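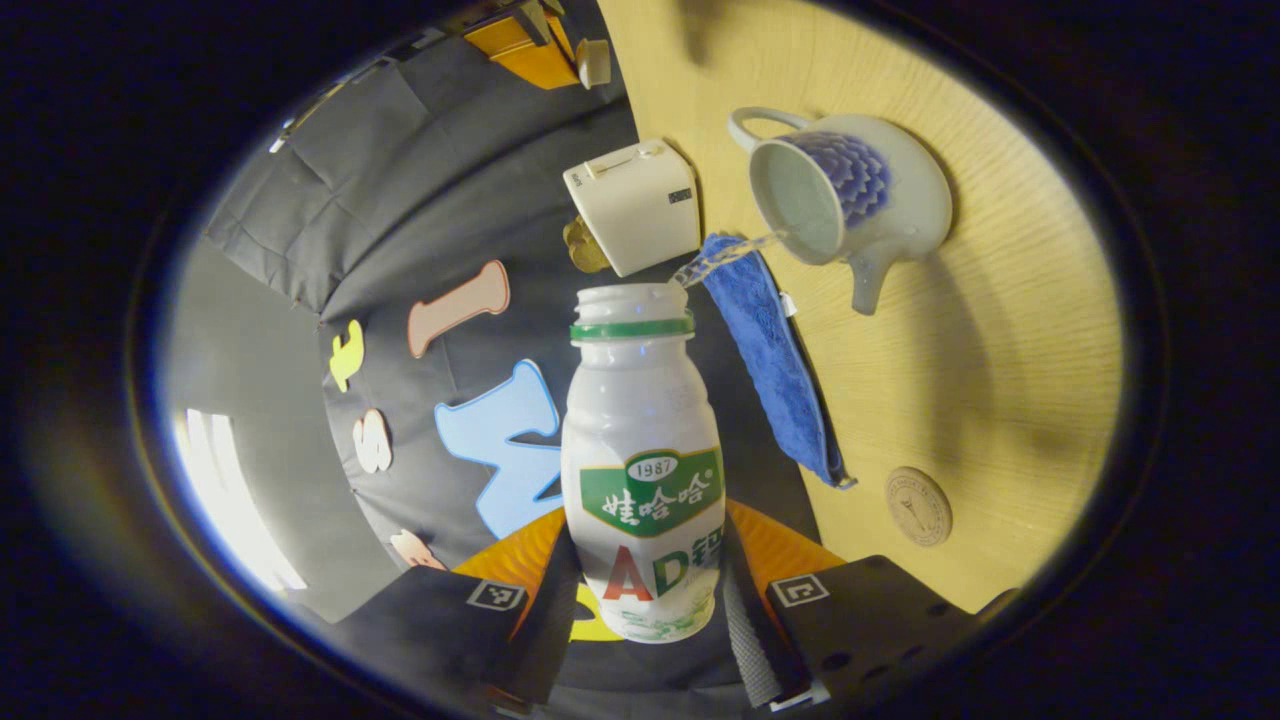 Hand-held gripper station – pre-session checklist
Murnness site, bench 5. Inspector: Athina Athanasiadis. 14 December 2018

1. Finger markers clean, flat and fully readable. Pass.
2. Finger faces free of cracks and burrs. Pass. Light wear on left finger – recheck in February.
3. Grip holds an open container upright for 12 seconds without slip. Pass.
4. Liquids limited to 50 ml per pour, cold water only. Pass. Limit not posted at bench; add label.
5. Absorbent cloth within reach of pour area. Pass.
6. Power supplies kept clear of pour path. Open – Dakico guide gives no minimum distance. Ask Fason.
7. Lens wiped after each wet task. Fail. Not entered in log.

Item 7 to be closed before next use.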